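Regra 12

A folha estava colada na porta da célula com fita-cola já amarela. Procedimento Gridden, manuseamento de processadores, revisão de 18 de junho. Doze regras numa página, letra miudinha. Alguém sublinhara a quatro a vermelho.

Carol Pilkington leu a quatro. Depois leu outra vez.

Velocidade reduzida na aproximação. Dedos limpos. Nunca agarrar pela face inferior. Se o toque for em falso, parar, abrir, recomeçar do princípio.

Recomeçar do princípio. Com quase 700 peças à espera.

– Quem é que cumpre isto? – perguntou.

O Nuno, do outro lado do vidro, encolheu os ombros. Estava a comer uma maçã. Comer junto à célula era contra a regra nove.

– Cumpre-se quando vem cá a auditoria.

– Sou eu a auditoria.

Ele parou de mastigar.

A Skirard tinha-a mandado no comboio da manhã, com uma mala pequena e um contrato por assinar. A Flislow queria vender processadores recondicionados, testados um a um, e a Skirard queria comprá-los. Simples. Só que o último lote trouxera 33 devoluções, e ninguém explicava as devoluções. O fornecedor dizia transporte. O transporte dizia embalagem. A embalagem, claro, dizia fornecedor.

Carol não tinha opinião. Tinha um caderno.

– Ponha a trabalhar – disse. – Como num dia normal.

– Normal normal?

– Normal.

O Nuno limpou as mãos às calças, sentou-se, carregou em duas teclas. Um zumbido. O braço desceu devagar, devagar demais, com aquela delicadeza fingida de quem sabe que está a ser visto. Ela quase se riu. Não era o braço que sabia, era o Nuno.

– Esse não é o normal.

– É o da folha.

– Eu pedi o outro.

Silêncio. A maçã pousada em cima do teclado, a escurecer. Ele abriu um menu, outro menu, mudou um valor que ela não conseguiu ler. O zumbido subiu de tom. O braço foi buscar a peça seguinte e desta vez foi à pressa, um golpe seco, e já estava outra vez junto à placa.

– Pare.

Parou. No monitor ficou a imagem da câmara do punho, imóvel, e Carol chegou a cadeira para a frente até sentir o calor do ecrã na cara.

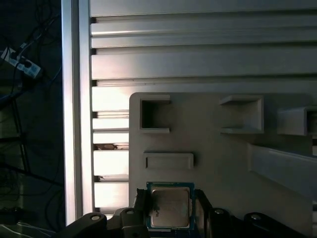
O processador entre os dois dedos da garra, logo abaixo da placa cinzenta.

– Está bem agarrado – disse o Nuno. – Pelos lados. Regra três.

Estava. Um dedo de cada lado, a tampa metálica virada para fora, a orla verde e azul à vista. Ela não tinha nada a apontar aos dedos. Olhou para a tampa. Em baixo, à esquerda, umas manchas escuras, leves. Uns riscos.

– Isto já vinha assim?

– Sei lá. São usados. Vêm todos com qualquer coisa.

– Não regista à entrada?

– Regista-se o número de série.

– E o estado?

O Nuno olhou para a porta, para a folha, como se a resposta pudesse ter aparecido lá entretanto. Carol levantou-se e foi ela ver. Uma a doze. Aproximação, limpeza, força, pausa, luz, comida, pulseira, tabuleiros. Descer, subir, largar. O que fazer se a energia faltar. O que fazer se a peça cair. A doze mandava assinar o turno.

Em lado nenhum dizia para olhar para a peça antes de lhe pegar.

Ficou ali um bocado. Pensou no pai, que arranjava relógios na cave e fazia um desenhinho de cada caixa antes de a abrir, com os riscos todos, e obrigava o cliente a rubricar. O cliente achava graça. O pai nem por isso. Uma vez uma senhora jurou que a amolgadela era nova e ele foi buscar o papel, sem dizer palavra, pousou-o no balcão. Pilkington, relojoeiro. Nunca deu dinheiro, aquilo.

– A velocidade – disse, voltando. – Porque é que a mudam?

– Dá mais dez por hora.

– Quem mandou?

– Ninguém mandou. – Pausa. – Ninguém disse que não.

– A folha diz que não.

– A folha é da Gridden. A Gridden vendeu a célula e foi-se embora. Nunca fizeram aqui um turno.

Isto ela escreveu. Palavra por palavra, a letra toda torta. Depois riscou o "nunca", depois voltou a pô-lo.

Podia fechar o caderno e reprovar a linha. Tinha motivo que chegasse, a velocidade, a maçã, a pulseira antiestática que o Nuno trazia no bolso da camisa como se fosse um lenço. Apanhava o comboio das cinco. A Skirard arranjava outro fornecedor, com outra folha noutra porta, e em outubro lá estava ela a ler a regra quatro de outra gente.

E as devoluções continuavam sem explicação. Podia ser a pressa. Podiam ser riscos velhos que ninguém tinha visto. Sem registo à entrada não havia maneira de separar uma coisa da outra, nem ela nem ninguem.

– Tem uma caneta que escreva? – perguntou.

Ele tinha. Azul, roída na ponta.

Carol descolou a folha com cuidado, a fita levou um pedaço de tinta da porta, paciência. Pousou-a na mesa. Por cima da um, na margem, apertado:

Zero. Fotografar as duas faces antes de pegar. Guardar com o número de série.

– Isso vai atrasar tudo – disse o Nuno.

– Vai.

– E a velocidade?

– Volta à da folha. Hoje. Daqui a um mês comparam-se as fotografias com as devoluções, e se a pressa não fizer mal nenhum eu própria peço à Gridden que mude a quatro. Por escrito.

– A sério?

– Por escrito – repetiu ela.

Ele tirou a pulseira do bolso. Apertou-a no pulso, ligou o fio, sem olhar para ela. Depois pegou na maçã e não soube onde a pôr.

– E esta peça? – apontou para o monitor. – Já lhe peguei. Não há fotografia de antes.

Carol tornou a sentar-se. Virou a página do caderno e começou a desenhar um quadrado.

– Largue-a no tabuleiro – disse. – Devagar. E diga-me o número de série.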